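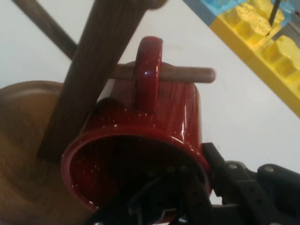
Nosta Hand-Teaching Kit

Sold by Ivusgate. Fits most light bench arms with a standard tool flange; ask before ordering if yours is older.

Nosta is a pair of handles, a wrist camera mount and a recorder box. You take hold of the handles, move the gripper through a job, and the box stores what the arm did alongside what the wrist camera saw. A second mode lets you drive the arm from across the room with the same handles. The usual claim for kits like this is that anyone can teach a robot anything in an afternoon. We sell the thing and we don't believe that.

What it does well

Short jobs with one clear goal. Hanging a mug on a mug tree is a fair test: the handle has to go over a peg, the gripper has to hold the rim without knocking the post, and the wrist camera loses sight of part of the peg just when you want it most. A patient person can record 60 tries at something like this in a morning. Whether 60 is enough depends on how much you move the stand between tries. If you never move it, you have taught the arm one spot on one table.

What it does badly

Anything that needs a sense of touch. The handles give no force feedback in remote mode – the arm can be leaning hard on a peg and your hands will feel nothing. Guiding by hand is better for this, but slower, and your own arm will get into side camera views if you use them.

Shiny glaze is also a nuisance. Bright spots slide across the surface as the wrist turns, and a model trained on too few recordings may take more notice of them than it should. Vary the lighting.

In the box

Left and right handles
Wrist camera mount (camera sold separately)
Recorder box, 1000 GB
5 m cable
Table clamp and hex keys

Software

Recordings are saved in the open Agarwal layout, and there is an export tool for Sasetti. Neither will train a model for you. The playback viewer is plain but it works, and you should use it: throw out the tries where you hesitated or bumped something, unless you want those copied too.

Delivery and returns

Orders placed now ship in March. Kits can be returned within 5 weeks if the recorder seal is unbroken. We do not offer a training service, and we'd be wary of anyone who quotes you a success rate before seeing your bench.

Page updated 27 Feb 2026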